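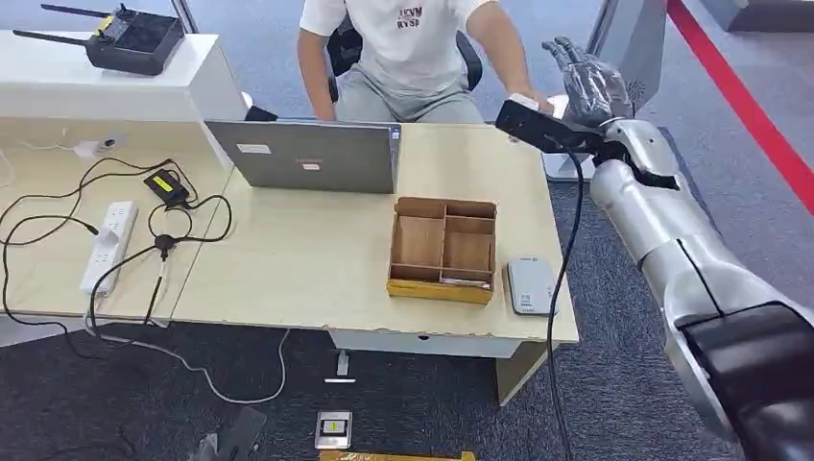
자주 묻는 질문

플롯비(Flotby) 로봇 동아리에 관심을 가져 주셔서 고맙습니다. 학기 초마다 비슷한 질문을 많이 받아서, 그동안 메일과 게시판으로 답해 드린 내용을 한자리에 모아 보았습니다. 조금 길어졌는데 필요한 부분만 골라 읽으셔도 괜찮아요.
최종 수정: 2018년 10월 7일

로봇을 한 번도 만져 본 적이 없는데 들어가도 되나요?

그럼요, 대환영입니다! 지금 활동하는 회원 중에도 첫 모임에서 드라이버를 거꾸로 쥐었던 분이 있고(본인 요청으로 이름은 밝히지 않겠습니다), 그분이 지금은 손가락 관절 제어를 맡고 있어요. 프로그래밍 경험이 있으면 처음 몇 주가 조금 편하기는 한데, 없다고 해서 뒤처지는 분위기는 아닙니다. 신입 회원은 기존 회원과 짝을 지어 시작합니다.

전공 제한이 있나요?

없습니다. 기계과와 컴퓨터과 학생이 많은 편이지만 작업치료학과, 산업디자인과, 국문과 회원도 있어요. 특히 사람 손에 물건을 건네는 동작을 연구할 때는 작업치료학과 분들의 조언이 큰 도움이 되었습니다. 물건을 받는 사람이 어디에서 손을 멈추는지, 언제 불안해하는지를 저희보다 훨씬 잘 보시더라고요.

이번 학기에는 무엇을 하나요?

이번 학기 주제는 '건네기'입니다. 다섯 손가락 로봇 손으로 물건을 쥐고 책상 건너편에 앉은 사람에게 전달하는 과제예요. 말로 하면 참 간단한데, 막상 해 보면 놓는 순간을 잡는 것이 제일 어렵습니다. 너무 빨리 놓으면 떨어뜨리고, 너무 늦게 놓으면 사람과 로봇이 줄다리기를 하게 되거든요. 종이컵처럼 가벼운 것부터 연습하고, 익숙해지면 케이블이 달린 물건으로 넘어갑니다. 케이블이 달리면 줄이 한쪽으로 당겨지면서 쥐는 자세까지 달라져서 난이도가 확 올라가요. 저희 팀 이름은 엘토우(Eltow)이고, 4월에 열리는 파스토라(Fastora) 학생 로봇 대회의 건네기 부문에 나갈 예정입니다.

모임은 얼마나 자주, 얼마나 오래 하나요?

정기 모임은 일주일에 두 번, 한 번에 세 시간씩입니다. 시험 기간에는 쉬어요. 대회가 가까워지면 자율 모임이 늘어나는데, 말 그대로 자율이라 못 오셔도 눈치 주지 않습니다. 다만 정기 모임에 빠지게 되면 짝에게는 꼭 미리 알려 주세요. 혼자 기다리는 시간이 생각보다 길게 느껴진답니다.

회비가 있나요?

모임 한 번에 3,000원입니다. 케이블 타이, 테이프, 건전지 같은 소모품을 사는 데 쓰고, 조금 남으면 간식이 됩니다. 신입 회원은 첫 학기 동안 2,000원만 내시면 됩니다. 사정이 어려우신 분은 편하게 말씀해 주세요. 회비 때문에 못 오시는 일은 없었으면 합니다.

노트북을 가져가야 하나요?

있으면 가져오시는 편이 좋습니다. 동아리방에도 공용 노트북이 있지만 실험 중에는 대개 로봇에 연결해 두고 써서 다른 작업을 하기가 어려워요. 가져오실 때는 충전기에 이름표를 붙여 주세요. 책상 위가 전원선과 통신선으로 금세 복잡해지는 곳이라, 검은 선은 정말이지 다 똑같아 보입니다.

위험하지는 않나요?

저희도 가장 신경 쓰는 부분입니다. 팔이 움직이는 동안 지켜야 할 약속은 다음과 같습니다.

전원을 넣기 전에 큰 소리로 알리고, 모두의 대답을 들은 다음 켭니다.
비상 정지를 맡은 사람은 그 시간 동안 다른 일을 하지 않습니다. 휴대전화도 잠시 내려놓아 주세요.
받는 역할을 하는 사람은 의자에 앉아서, 책상을 사이에 두고 손만 뻗습니다.
긴 머리는 묶고, 목걸이나 늘어지는 끈은 풀어 둡니다.
바닥으로 내려온 선은 발로 밀지 말고 손으로 정리합니다.

첫 모임에서 안전 교육을 받으셔야 로봇 옆에 설 수 있어요. 교육은 사를라 슈클라(Sarla Shukla) 선생님이 직접 해 주십니다. 질문을 많이 할수록 좋아하시니 마음껏 여쭤보세요.

코드는 어디에서 볼 수 있나요?

동아리 내부 저장소에 있고, 안전 교육을 마치면 계정을 만들어 드립니다. 팔 제어 부분은 나자르 멜니추크(Nazar Melnychuk) 선배가 처음 짠 코드를 계속 고쳐 가며 쓰고 있어요. 주석이 여러 언어로 섞여 있어서 처음에는 조금 당황하실 수 있는데, 한국어로 옮기는 작업도 진행 중입니다. 이 일을 도와주실 분도 찾고 있어요!

구경만 하러 가도 되나요?

네, 편하게 오세요. 정기 모임 시작 시간에 맞춰 오시면 간단히 안내해 드리고, 원하시면 받는 역할도 해 보실 수 있습니다. 세 명 이상 함께 오실 때는 의자를 준비해 둘 수 있게 전날까지 알려 주세요.

중간에 그만두어도 되나요?

물론입니다. 학업이나 아르바이트로 쉬었다가 다음 학기에 돌아오는 분도 많아요. 맡고 있던 작업 내용만 공책에 적어 두고 가시면 됩니다. 빌려 간 공구도 함께 부탁드려요. 육각 렌치가 늘 모자랍니다.

여기에 없는 질문은 게시판에 남겨 주세요. 보통 다음 모임 전까지 답을 드립니다.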